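Print this page | E-mail this page

Home cider stopped at 1.020, bottle it or wait?

Posted by Ekrem Akyol, July

I have 13 liters of cider in a plastic fermenter and it has been sitting at 1.020 for nine days. It started at 1.052. The juice was store-bought, no preservatives on the label, and I used one packet of Bonitz cider yeast, sprinkled dry on top. No nutrient. The room is cooler than I'd like, 61 at night and a bit more during the day.

It tastes fine, sweet with a little apple skin. I like it at this level and would be happy to keep it there. What I want is a fizzy cider in regular glass bottles that is still a bit sweet. Can I bottle now and let it carbonate by itself, or do I need to do something first? I have 3000 ml of the same juice left over if that helps.

I also have a packet of Rivel champagne yeast in the fridge, a year past its date.

seko141

Do not bottle that. At 1.020 there is a lot of sugar left, and a stall is not the same as a finished ferment. If the yeast wakes up in a sealed bottle when the weather changes, you get far more pressure than ordinary glass can hold. Two or three points of gravity will carbonate a cider. You have twenty.

Warm it up first. Move it somewhere around the high 60s, put a towel over it and swirl the fermenter gently once a day to bring the yeast back up. Apple juice is low in nitrogen, so add yeast nutrient at half the dose on the pack. Give that a week and take a reading with the hydrometer, then another three days later.

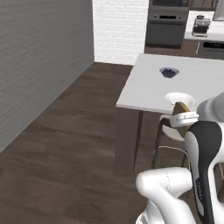
If it still hasn't moved, use the champagne yeast, but make a starter. Warm a cup of your spare juice, mix in the yeast and wait until it is clearly foaming before it goes in. A year out of date in the fridge is usually all right. If nothing happens in the cup after a day, throw it out and buy a fresh one.

Let it go all the way down to 1.000 or lower, until the readings stay the same. Then prime with sugar and bottle in proper beer or champagne bottles. For the sweetness, add a sweetener the yeast can't eat. Erythritol works and doesn't have much aftertaste. Start low and taste as you go.

Chaiyaporn

I bottled one at 1.015 once and it was ok. Kept them in the fridge the whole time and drank them fast. Wouldn't leave them in a cupboard.

Also check your hydrometer in plain water, mine was reading four points high and I thought I had a stuck batch all summer.

pressroom1303

Agree with seko141 on the bottles. One other way, if you ever get a keg: let it finish, chill it, add potassium sorbate and sulfite, sweeten with juice and force carbonate. You can't do that and bottle condition too, as the sorbate will stop the yeast from making any fizz.

The other choice is to stabilize it and drink it still. Not what you asked for, but a still cider at 1.020 is pleasant with food and you could have it in bottles in a couple of weeks.

This site uses cookies to remember your settings. By continuing to use the site you accept our cookie policy.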